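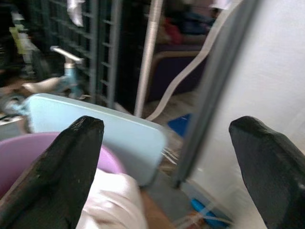 Asnakech Ejigu asked in her comments on the last report whether the household goods store at Brevgate should go on holding plastic ware and textiles together, and whether the Provis grant was meant to cover the sorting at all. It does, under line 2 of the budget.

Posted in: Grants & Reporting / Progress Reports

Status at end of May. Of 403 items received, 258 have been sorted and logged. Basins, bowls, trays and lids are entered by shape and color. White cloth goods are entered as one class, with towels split out only when they are folded and measured. The rest wait in mixed lots.

Mixed lots take longer to clear. Cloth placed in with rigid items has to be taken out and refolded before either can be shelved. From June the two classes will go to separate bays. Shelf labels have been ordered from Vermeulen.

Spending on line 2 is within plan. Around 200 dollars of the shelving allowance is unspent and we ask to carry it into the next period.

Open point: lids without a matching box have no agreed code. Proposal to follow by mid-June.

Lovisa Eide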